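List archive | Threads | Members | Search

Re: [Corkell members] Pakeo, second series — viewing arrangements and the closing episode
Reading time: 3 minutes 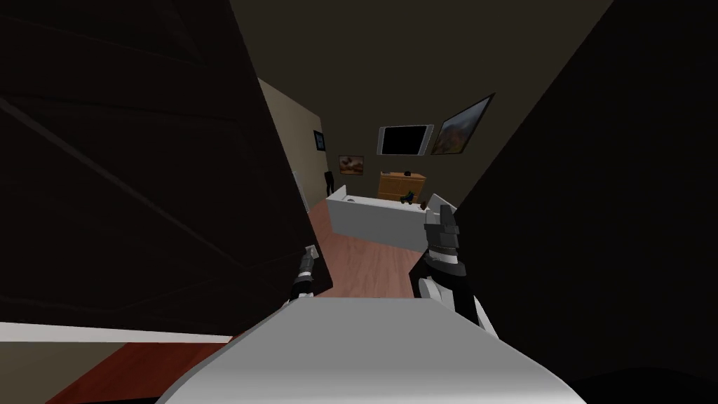

An open door and the passage beyond it.

Dear members,

Thank you to everyone who wrote following the notice on the second series of Pakeo. A number of the messages raised the same points, and the message quoted below sets them out most fully. I reply to it here with the writer's agreement.

> The notice says that the closing episode will be shown to
> members before broadcast, but the production company's own
> page says that no advance screenings will take place. Which
> is correct? I should also like to know whether Rosalía
> Valcárcel will be present. She was announced for the first
> series and did not come, and several of us had travelled
> from Vondport for the evening. Lastly, is it true that the
> last episode has been cut by 14 minutes?

On the first point, both statements were correct when they were issued. The company's page refers to public screenings, of which there will be none. The showing for Corkell members is a private one, held under the same terms as last year, and it will go ahead on the second Thursday in November at 7.30 p.m. Doors open at 7. Members are asked not to discuss the ending on this list or elsewhere until the episode has been broadcast. The moderators will remove any message that does so.

On the second point, Ms Valcárcel has accepted our invitation and her office has confirmed it in writing. She is expected to introduce the episode and to take questions afterwards for half an hour. We regret the disappointment caused last year, when filming overran and we were told only on the afternoon itself. Should her plans change again, a message will be sent to this list and to every ticket holder at once — members travelling from Vondport may wish to check their messages before setting out.

On the third point, the closing episode runs to 53 minutes. An early listing gave a longer running time and was later corrected. We have asked whether any material was removed and have been told that the listing was simply wrong. The scene between the two sisters, which has been the subject of much comment on this list, remains in the episode in full.

There are 43 seats left at the time of writing. Each member may book two. Requests should be sent to the bookings address with your membership number, and will be dealt with in the order in which they arrive. Row A is kept for members who need level access, and those wishing to use it should say so when they book.

Questions for Ms Valcárcel may be sent in beforehand. We have received 19 so far, a good many of them on the casting of the father and on whether there will be a third series. She has asked us to say that she cannot speak about the latter. Questions about her family or private life will not be put to her.

One correction to the earlier notice: the role of the harbour master was credited there to the wrong actor. The archive copy has been amended.

With kind regards,

Membership Secretary
Corkell Film and Television Society

Contact the list owner | © Corkell Film and Television Society | Back to top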